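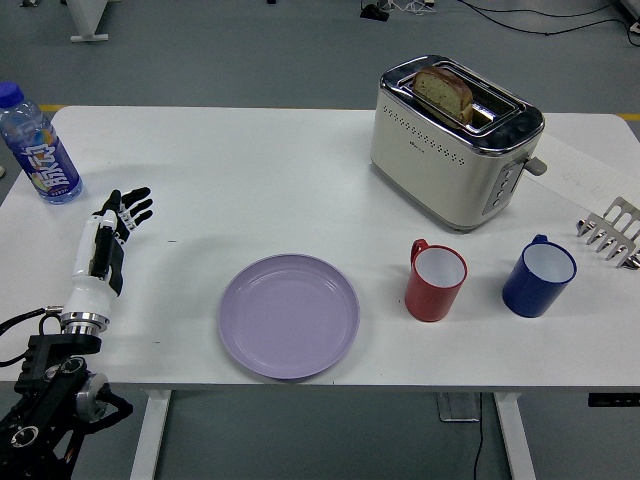
기록: Itzel Ponce | Medrano 작업장 노트 | 2월, 오후

감물 염색 2차분 정리. 지난번 노트에 농도를 안 적어 놔서 같은 색을 다시 못 냈다. 이번에는 전부 적는다.

원단은 Bastside에서 받은 광목, 정련 전 무게 2,360g. 소다회 넣고 한 시간 삶은 뒤 헹구고 말려서 다시 쟀는데 그 숫자를 적은 종이를 잃어버렸다. 다음부터는 바로 노트에 쓸 것. 풀기는 잘 빠진 편이다. 물방울을 떨어뜨리면 금방 스며든다. 가장자리 쪽 한 폭만 물이 조금 겉돌아서 따로 빼 두었다.

감물은 냉동해 둔 것을 전날 밤에 꺼내 녹였다. 한 통 802g. 원액 한 컷, 물을 같은 양 섞은 것 한 컷으로 나눴다. 원액은 천에 먹이기가 힘들다. 되직해서 주무르는 손이 아프고, 접힌 자리에 덩어리가 남는다. 희석한 쪽은 훨씬 고르게 먹었는데 첫 발색이 흐리다. 탈수는 짧게만 했다. 오래 돌리면 주름 자국이 그대로 색 차이로 남는 걸 지난달에 겪었다.

발색 4일째 상태.
원액: 진한 황갈색. 빳빳하다. 접힌 선 두 군데에 얼룩.
희석: 연한 살구색에서 멈춰 있음. 얼룩 없음. 손으로 만지면 광목 느낌이 아직 난다.

겨울 볕이라 느리다. 여름에는 이틀이면 나오던 색이 아직 반도 안 온 것 같다. 매일 물을 적셔서 다시 널어야 하는데 둘째 날은 바람이 심해서 실내로 들였고, 그날은 변화가 없었다. 남쪽 난간이 볕이 제일 오래 든다. 오후 세 시 넘으면 옆 건물 그림자가 걸린다.

철매염 시험. 초산철을 아주 묽게 타서 자투리 조각만 담갔다. 원액 조각은 담그자마자 회갈색으로 돌아섰고 희석 조각은 쥐색에 가깝다. 쥐색 쪽이 마음에 든다. 다만 철을 쓴 천은 오래 두면 삭는다고 하니 방석이나 커튼감으로는 쓰지 말자. 조각은 Muvgate 견본첩 뒷장에 붙여 놓음. 앞장 쪽빛 견본이랑 섞이지 않게 종이 한 장 끼웠다.

Grornov 중성세제로 자투리를 빨아 봤다. 물이 누렇게 두 번 나오고 세 번째부터 맑았다. 말린 뒤 색은 빨기 전과 나란히 놓아도 구별이 안 된다. 비누로 빤 조각은 눈에 띄게 어두워졌다. 알칼리 탓으로 보이는데 조각이 하나뿐이라 한 번 더 해 봐야 한다.

할 일
- 희석 쪽에 감물 2회차 먹이기. 같은 농도로.
- 원액 쪽은 얼룩 부분 잘라서 주머니감으로 돌림
- 따로 빼 둔 한 폭 다시 정련
- 비누 세탁 재시험, 조각 세 개 이상
- 고무장갑 새로 살 것. 지금 것은 손가락 끝이 샌다
- 냉동고에 남은 감물 통에 받은 달 써 붙이기

빨래집게 자국이 위쪽 단에 하얗게 남았다. 다음에는 장대에 걸쳐서 말리고 중간에 한 번 돌려 건다. 걸친 자리도 자국이 남을 수 있으니 장대에 헌 천을 감을 것.

염색 대야는 쓰고 나서 바로 헹궈야 한다. 어제 그냥 둔 작은 대야는 바닥에 갈색이 앉아서 수세미로도 안 진다. 감물 전용으로 표시해 둠.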